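Notes on Refitting an Office Desktop

By Cor Hermans
Sunday, December 5, 2021

This site uses cookies to measure readership. By continuing to browse, you accept their use. Accept | Manage preferences

The reading room at Clandale has operated for several years with desktop computers passed on from the Park office. Readers of this blog have asked for an account of how such a machine is assessed before it is returned to a desk. The present entry is limited to the processor, the memory slots and the general condition of the case.

Work is carried out with the tower on its side and the side panel removed. The power cord is disconnected beforehand, and the power button is held down for a few seconds. Screws are placed in a lidded dish, sorted by length.
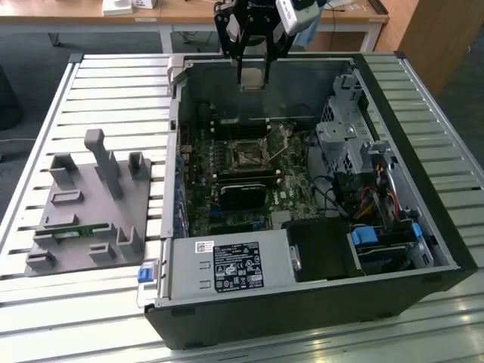
The processor should be handled by its edges only. Before it is lowered into the socket, the small triangle on its corner must be matched to the mark on the board. It should settle under its own weight. Any resistance indicates that the orientation is wrong, and the part should be lifted straight up and turned. Pressure comes later, from the retention lever, which requires a firm hand and is often stiffer than expected.

The clock battery deserves attention in any machine that has been stored. At Pollden, 3 desktops were set aside in February because they lost the date at every start. A new coin cell corrected 2 of them. The other has been retained for parts.

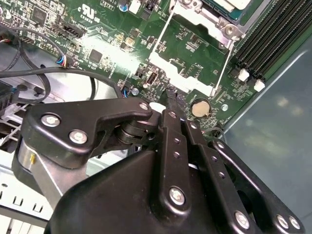
Labels on the board should be recorded before the cooler is refitted, as several are difficult to read afterward. I keep these particulars in a paper ledger, together with the fan connector position and the type of memory accepted. The ledger has 100 pages and is nearly full.

Dust is removed with a soft brush and short bursts of air, working away from the socket. Memory modules are then reseated with even pressure at each end until the latches close. Where only 2 modules are available, the manufacturer's manual should be consulted for the correct pair of slots.

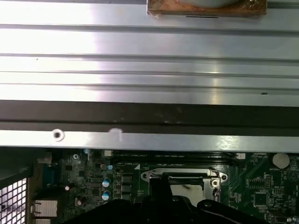

Cables are the final matter. Each should be returned to its original route, clear of any fan, and none should be pinched when the side panel is closed. The Vakton desk will receive the next completed machine. I intend to cover drives and their mounting in a separate entry.

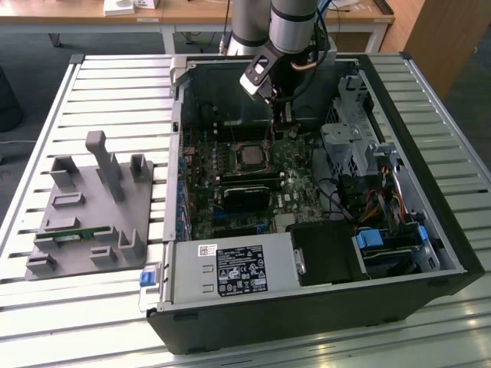

Open tower on the workbench, power supply at the front and drive cage to the right.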